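Returnable transit packaging at Grendham - does it save anything?
Year 2 Supply Chain project, final report (short version)

Background
Sirlow sends parts to the Grendham site in cardboard. Boxes get used once, flattened, baled. We were asked to see if reusable bins would be cheaper over a year. Hendriks was the comparison supplier as they already use returnable ones.

Method
Went through delivery notes from December onwards. 572 in total, 468 usable - the rest had no box size written down or the weight was missing. Costs were per trip, including cleaning and the return lorry. Storage space left out, not enough time.

Results
Cardboard is cheaper for the first 213 trips. After that the bins win, as long as they come back. Losses matter more then we expected. If bins go missing on the way back the whole thing falls over quite quickly. Return lorries from Grendham are often half empty anyway so the transport cost is lower than in our first draft.

Cleaning was the awkward bit. Imach quoted for 300 bins as a minimum order, we don't need that many at once. Hand washing is possible but slow. 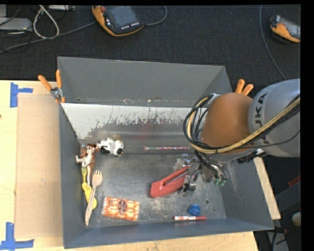
Fig. 3. Grey bin with flared walls, on the table.

Problems
Delivery notes are filled in differently by each shift. Some weights looked like guesses. We also changed the spreadsheet halfway thruogh and had to redo two tabs.

Next steps
Trial on one route only, the Sirlow one. Label every bin before it goes out. Ask Hendriks for their loss figures - emailed twice, still waiting.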